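Clornau Handling Code

The Clornau Handling Code is a set of good practice rules for recording household tasks with hand-held grippers. It was drafted at Lerkincombe under Jenő Kiss and first used on the Tasside kitchen project. The current edition has 44 rules, 14 of them on the care of finger pads.

The code asks operators to start each take with the fingers open and to keep a hand's width between objects. Soft items such as food wraps are left as they fall - they are not smoothed out between takes. Pads are checked every 70 takes and replaced when the foam tears. Dust on the foam is allowed.

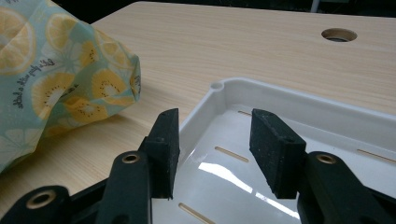

Trays and other glossy items may be used under ordinary room lighting. Takes with glare are kept unless the operator loses sight of the object being gripped. A revision proposed by Delić, a parts supplier, would add a separate rule for slotted and pierced surfaces. It has not been adopted.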